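The Drawer of Small Round Things

2020-11-19

Every house has a drawer where hair ties, rubber bands, key rings and mystery washers go to form a community. Ours is the second one down in the hall cabinet, the one that has to be lifted a little before it will open. I have been promising to deal with it since June. In June I took everything out, looked at it, felt tired, and put everything back in, which I counted at the time as progress.

What finally moved me was the hair tie situation. I buy hair ties in packs of 100. I have done this more than once a year for as long as I've had enough hair to bother, and on any given morning I own one, and it's on the bathroom floor behind the scale. The rest are in the drawer, woven around the battery charger and a tape measure like ivy.

So I read up on sorting. This was a mistake, as reading up usually is. There's a blog I follow out of Vedcombe (very calm, very beige) that recommends giving each category of object "its own landing place," and then emptying the whole drawer onto the largest flat surface you have and handling each thing once. Handling each thing once is a lovely idea. I handled one twist tie four times and then put it in my pocket, where it remains.

The other school of thought is the Pangilinan method, which I learned from a library book with a broken spine. Pangilinan says you should never sort into more containers than you have hands. I liked that immediately. It's lazy and it sounds like wisdom. Two containers, two categories, and anything that fits neither goes back to wherever it came from until you're in a better mood.

I went to Ternon, the discount place out past the car wash, to buy bins. I know. You're supposed to use what you already have. What I already have is a stack of takeout tubs with no lids and a cookie tin that smells of cookies from another decade. At Ternon I stood in the storage aisle much longer than a grown person should and came to a few conclusions.

Clear bins are good for people who forget what they own. They are less good for people who would like to forget what they own.

Colored bins look cheerful and hide the mess, but you have to remember what the color means. I once had a green one for bills and a blue one for receipts, or the other way around, and I paid the water bill twice.

Anything with a divider built in will have it in the wrong place.

Lids are a commitment. If a bin has a lid, I will set the thing on top of the lid.

Low sides matter more than I expected. A deep bin turns into a drawer all over again, and you're back to digging. With a shallow one you can see the bottom, and seeing the bottom is about the only reward this hobby offers.

The next question is what to sort by. Size is the obvious answer and a bad one, because hair ties don't hold a size. They start out round, and by the end of a week they've gone oval or picked up a kink that never leaves. Type is better but leads to philosophy. (Is a rubber band off the broccoli a hair tie? It has been. I'm not proud.) Color is the shallowest possible system, and it's the one I'd recommend to anybody, because you can do it while listening to the radio and you never have to make a decision.

It helps to practice on a very small batch, with plenty of table and two bins, before you tip out a whole drawer and lose your nerve.
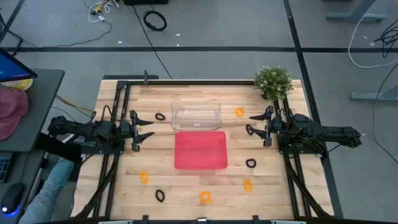 Orange and black rings, four of each, and both bins still empty. A plant at the back.

I wish I'd kept to a batch that size. My own attempt started with the full drawer on the dining table at what I'd call a reasonable hour. Color took care of the first big heap in no time – black in one bin, everything else in the other. Then I reached the dark browns. I have a lot of dark browns. In daylight they are brown and under the dining room lamp they are black, and I moved the same handful back and forth until I gave up and declared that brown is black after dinner.

The "everything else" bin ended up holding several pinks, a stretched-out yellow, a curtain ring, and a brass key tagged Flulton 2919. I have never lived in, worked at or, as far as I know, visited a Flulton. I've put it back in the drawer. It seemed to belong there.

For the record, the drawer also contained 6 dead batteries, which I have stacked by the front door to take to the recycling place, and which I expect to step over until spring.

The black bin now lives in the bathroom and the other one is on the hall cabinet, directly above the drawer it was meant to replace. I've already dropped a paper clip in it. Next up is the shelf under the sink, where I'm fairly sure we have three kinds of drain cleaner and no sponges.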